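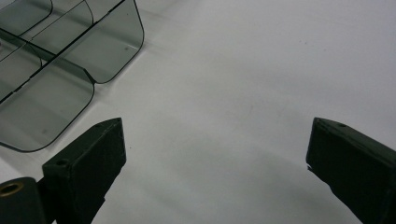 Grey organiser on the white table, front panels

Ticket 113 – Desk organiser dividers and hinged box
Opened by: Viera Danko
Handled by: Hamish MacRitchie
Opened: August 9, 2021
Status: Part closed

Reported problem

The smoked grey organiser from the Clumness order will not hold its dividers properly. When I pull out a pen the partition next to it lifts as well, and I have to push it back down. It has done this since April. The small clear box that goes with it is also a nuissance to open and I would like to know if the hinge is on its way out.

Viera

Reply 1 – Hamish MacRitchie

Thanks Viera. A few questions before I order anything. Is it every divider or only one? Has the organiser been washed in hot water? Are the rounded panels at the front still tight to the table when you press down on the back?

Reply 2 – Viera Danko

Only the long divider. The short ones stay where they are. Washed once, lukewarm, with washing-up liquid. The front does not rock.

Reply 3 – Hamish MacRitchie

I came up and had a look after lunch. Notes so far:

Emptied the organiser and took the long divider out. No cracks that I could find in the divider or the slots.

Wiped the slots with a dry cloth. There was pencil dust packed into two of them.

Put the divider back the other way round. It went in with a firm push and stayed down when I pulled pens out past it.

The supplier's sheet says the load limit is 20 pens per compartment. Viera had a good many more than that in the back one, plus the scissors. Scissors now live in the drawer.

I have not glued anything. If it lifts again, leave it out and let me know. Romano stock a spare divider, but the minimum order is 8 so I would sooner avoid it.

Then the box. I opened it out flat on the table to get at the hinge.
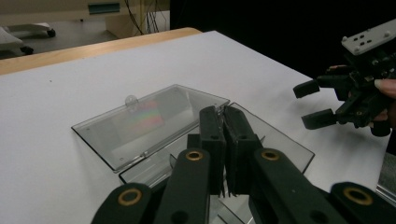
Clear box opened flat, lid to the left

The lid has a small round knob near its edge, and that is what you want to be pulling on. Viera had been opening it from the corner, which twists the lid. With the knob it opened first time for me, and again after I had closed it.

No replacement needed for now. Please do not oil the hinge – the oil gets on the labels.

Reply 4 – Viera Danko

Organiser is fine this morning. The box opens better with the knob but it is still stiff with one hand. Can we leave that half open?

Reply 5 – Hamish MacRitchie

Yes. Divider marked as fixed, box left open. I will ask Serrano for a price on a box with a looser lid, same size, and add it here when they answer.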